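Können Maschinen schon aufräumen? Ein Gespräch über Greifer, Dosen und Geduld

Ein Werkraum bei Bakar, kurz nach acht. Kaffee gibts, Stühle weniger. Der Gesprächspartner leitet hier die Versuche mit Greifern für Haushalt und Laden, seinen Namen will er nicht im Text haben, die Firma darf rein. Viel Zeit hat er auch nicht. Um zehn kommen Leute von Sirnix, dem Händler, der wissen will, ob man das Einräumen von Regalen abgeben kann. Also gleich zur Sache.

«Ob Maschinen Hausarbeit können? Manche Stücke davon. Eine Dose nehmen, eine Dose hinstellen. Das geht, meistens. Den Tisch abräumen, so wie Sie das meinen, mit allem was da liegt – nein.»

Er redet schnell, steht dabei halb auf. Sein Lieblingsthema sind kleine Blechdosen. Bonbons, Tee, Schuhcreme. Klingt banal. Ist es nicht, sagt er. Glatter Rand, glänzender Deckel, und die Form verzeiht wenig.

«Eine runde Dose hochkant halten, zwischen zwei Backen, da haben Sie links einen Kontakt und rechts einen. Sitzt man daneben, kippt das Ding weg. Ein Mensch merkt das in den Fingern und greift nach. Unsere Maschine merkt es, wenn es scheppert.»

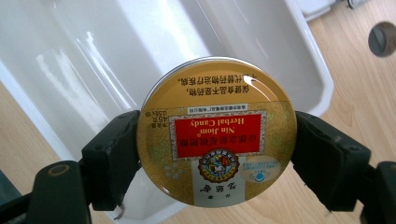

Und dann der Glanz. Metall spiegelt, die Software sieht einen hellen Fleck und hält ihn für eine Kante, oder für gar nichts. Mit Pappschachteln sei das alles viel einfacher, sagt er, Pappschachteln seien «Urlaub». Bei Sirnix stehen natürlich kaum Pappschachteln in der Abteilung, um die es geht.

Wie gelernt wird: Jemand macht den Griff mit einem Handgerät vor, immer wieder, und das System schaut sich den Ablauf ab. Für eine einzige Aufgabe, Dose greifen und ablegen, haben sie 130 Durchgänge aufgenommen. Danach hat der Roboter es an einem Vormittag 37 mal versucht. In 9 Fällen musste jemand eingreifen.

«Das ist nicht schlecht! Im März wären wir froh gewesen. Aber rechnen Sie das mal auf einen Laden hoch. Oder auf Ihre Küche. Da wollen Sie nicht jede vierte Dose vom Boden aufheben.»

Was schief geht? Die Dose wird zu weit oben gefasst. Oder die Backen schließen zu früh. Oder, das ärgert ihn am meisten, der Griff stimmt und beim Ablegen geht der Greifer nicht weit genug auf und nimmt die Dose wieder mit.

«Loslassen ist unterschätzt. Alle reden vom Greifen. Ich könnte Ihnen eine Stunde nur übers Loslassen erzählen, will keiner hören.»

Zwischendurch klingelt sein Telefon, er drückt weg. Wir kommen auf Verschleiß. Ein Thema, das in Prospekten nicht vorkommt, im Alltag aber sofort. Finger scheuern, Beläge reissen, Kanten fransen aus. Bei Ditov, einem Zulieferer, von dem sie früher Greifbacken bezogen, habe man ihm gesagt, das sei normal.

«Ist es auch. Nur, eine Backe mit Fransen greift anders als eine neue. Und sie sieht anders aus. Wenn das Modell nur neue Backen kennt, dann haben Sie ein Problem, sobald die alt werden. Und die werden schnell alt.»

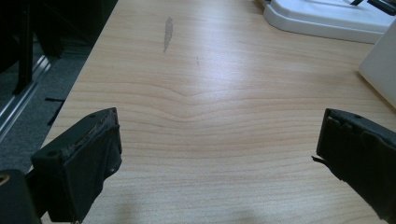
Austauschen also? Kommt drauf an. Sie wechseln jetzt nicht mehr nach Plan sondern nach Gefühl, gibt er zu, und schreiben den Wechsel mit Datum auf. Meistens jedenfalls. Einmal habe man es vergessen und zwei Wochen lang einen Fehler in der Software gesucht, der keiner war.

Für den Haushalt sei das die eigentlich unangenehme Frage. Im Betrieb gibt es Wartung. Zuhause gibt es eine Schublade mit Ersatzteilen, im besten Fall. Wer entkalkt denn seine Kaffemaschine pünktlich? Er nicht, sagt er.

Die Konkurrenz sieht er gelassen. Das Pryor, ein Gerät, das eine andere Firma für die Küche angekündigt hat, kennt er von einer Vorführung. Spülmaschine ausräumen, Teller für Teller.

«Lief gut. Langsam, aber gut. Es waren halt immer die gleichen Teller, gleich eingeräumt. Ich sage das ohne Häme, unsere Vorführungen sind genauso. Man zeigt, was klappt.»

Was würde er jemandem raten, der heute so etwas kaufen will, für einen kleinen Laden zum Beispiel? Er überlegt kurz. Eine Aufgabe aussuchen, eine einzige. Immer dieselbe Ware, immer derselbe Platz, ordentliches Licht. Und jemanden einplanen, der danebensteht, mindestens die ersten 6 Wochen. Wer diese Stunden nicht hat, soll warten.

«Die meisten wollen gleich alles. Regal, Kasse, Boden wischen. Dann steht das Gerät nach einem Monat in der Ecke, und schuld sind wir.»

Beim Boden übrigens wird er freundlicher. Saugen und Wischen auf freier Fläche, das sei doch längst erledigt, da brauche es keine Hand. Schwierig werde es bei Socken und Kabeln. Kabel vor allem. Dünn, schwarz, liegen jedes mal anders. Und bewegen sich auch noch, wenn man dran zieht. Ein Kollege hat einmal vorgeschlagen, Kabel aufwickeln als nächste Aufgabe zu nehmen. Der Vorschlag liegt noch.

Und Wäsche? Abwinken. Ein Handtuch falten, ja, auf einem leeren Tisch, wenn es schon halbwegs ausgebreitet ist. Einen Korb voll, gemischt, Kinderstrumpfhosen dazwischen: da sei er in Rente, bis das jemand zuverlässig macht.

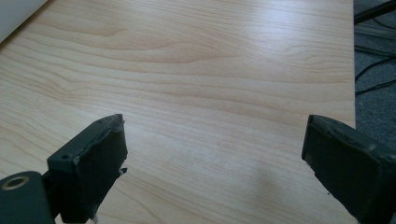
Was kann ein Greifer mit zwei Fingern denn heute wirklich übernehmen?

Einzelne feste Gegenstände, die er kennt, von einem bekannten Platz nehmen und an einem anderen absetzen. Dosen, Schachteln, Becher. Bei allem Weichen oder Verhedderten wird es schnell unsicher, und bei unbekannten Sachen sollte ein Mensch in der Nähe sein.

Kurz vor zehn, er schaut zur Tür. Ob er selbst so ein Gerät in der Wohnung hätte, will ich noch wissen. Zum Spielen ja, sagt er. Zum Arbeiten im Moment nicht, die Wohnung sei zu klein und seine Frau zu ordentlich, sie wäre in jedem Fall schneller. Und die Leute von Sirnix, was sagt er denen gleich?

«Das gleiche wie Ihnen. Mit einer Sorte Dosen anfangen. Und dann schauen wir, ob sie noch einen zweiten Termin wollen.»

Dann ist er weg, den Kaffee hat er stehenlassen.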